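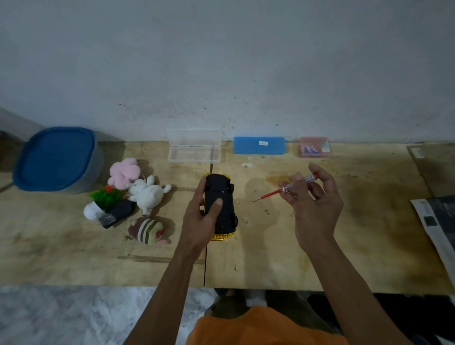 Export Licenses and the Limits of Neutrality: A Conversation With Tincuța Lungu

October 3, 2022

Requests for air defense equipment have placed several smaller exporting states in a position their laws were not written to address. Tincuța Lungu, senior fellow for arms transfer policy at the Kandholm Institute, has spent 11 years studying how such governments decide what may leave their borders, and under whose name. She spoke with the Institute's editorial office about third-party transfers, the use of end-user certificates, and the gap between a government's public statements and its licensing record.

Lungu began with a distinction that she considers poorly understood outside the ministries concerned. A state that sells a radar or a launcher does not give up its interest in the item at the point of sale. The buyer signs a certificate promising not to pass the equipment on without written consent, and that promise can remain in force for decades.

“People see a country with equipment in storage and a neighbor that needs it, and they ask why the trucks are not moving,” she said. “In most cases the country that owns the equipment is not the only one with a say. The country that made it has a say, and sometimes a country that made one part of it.”

Her most recent study for the Institute, published under the title “Consent Deferred,” examined 73 requests for re-export filed with European licensing authorities. Only four were formally refused. Many of the remainder were neither approved nor rejected within the period under review, a result that Lungu regards as the central finding of the work.

“A refusal has a political cost, and an approval has a political cost,” she said. “Leaving the file open has very little, at least for the office that holds it. The applicant cannot appeal a decision that has not been made.”

Asked whether she considered this a deliberate practice, Lungu was careful. Licensing offices are small, she noted, and several were handling wartime requests with the same staff they had employed in peacetime. In March the authorities she follows most closely were still working through applications by mail. She was less willing to accept staffing as an explanation for files that had moved quickly until they reached a minister's desk.

The study gives particular attention to the Kesell mobile radar, a short-range system assembled by Tronatmont with signal processing units supplied by Wallner. The two companies are based in different countries, and each falls under a separate export law. A third state that had purchased the radar and wished to donate it needed consent from both governments. One replied that it would not object if the other agreed. The other gave the same answer.

“Both letters were polite, and both could be described to the press as support,” Lungu said. “The equipment stayed where it was.”

She rejected the suggestion that such cases show neutrality to be an empty term. Some states, in her view, have sound reasons for restraint, including forces of a hostile power stationed near their own borders or citizens living under that power's control. What she asks of them is a clear account of those reasons. A government that has decided against lethal aid can still provide early warning data, medical supplies or training for civil defense crews, and several have done so without much notice.

The harder question, she said, concerns defensive systems. Existing law in most of the countries she studies makes no separate provision for them. An interceptor that protects a power station is licensed under the same heading as a missile intended to strike one.

“I have heard officials say in private that they would sign tomorrow if the law let them treat the two differently,” she said. “Then the law should be changed, and that is work for a parliament. It cannot be done by a licensing officer with a stamp.”

Lungu has proposed a fixed period for re-export decisions, after which a file would pass automatically to the legislature's foreign affairs panel. Critics of the proposal argue that it would expose confidential security assessments and could damage relations with manufacturers. She acknowledged the first concern and said that closed sessions would meet it. On the second, she observed that manufacturers had been among the more willing participants in her research – they, too, wish to know when an answer will come.

The conversation closed on the question of public announcements. Lungu keeps a record of statements by ministers alongside the licenses later issued, and the two rarely match in either direction. Some governments have delivered more than they have admitted. Others have announced the same shipment on separate occasions.

“I would advise readers to wait for the annual export report,” she said. “It is dull, it is late, and it is usually the first place where the figures can be checked.”

The next edition of the study will extend its coverage to requests involving ammunition and spare parts.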